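Chapter 9
Keeping Track of Stock

Every business that holds goods has to know what it has, where it is, and what it cost. A bakery counts flour. A hardware wholesaler may list 3000 separate items, many of them worth less than a dollar each.
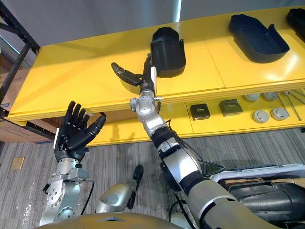 Inventory is the name for goods held for sale or for use in making other goods. It appears on the balance sheet as a current asset. If the count is wrong, the profit figure is wrong too.

Consider Liscombe, a parts dealer in the town of Mevgate. At the end of January its records showed 2652 units on hand. The shelf count came up 40 short. The difference is called shrinkage, and it can come from theft, damage, or plain clerical error. 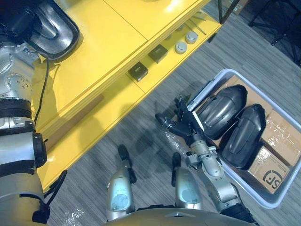

Two systems are in common use. Under a periodic system, stock is counted at set dates. Under a perpetual system, the record changes with each sale or delivery. Liscombe used the second and still needed a yearly count.

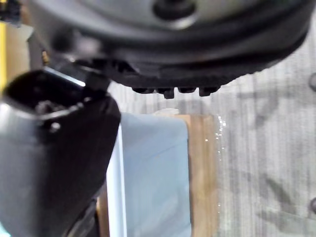
Section 9.1 covers the count itself. Section 9.2 deals with cost methods, using the accounts of Matance, a larger firm with several warehouses. Before reading on, review the terms asset, expense, and cost of goods sold.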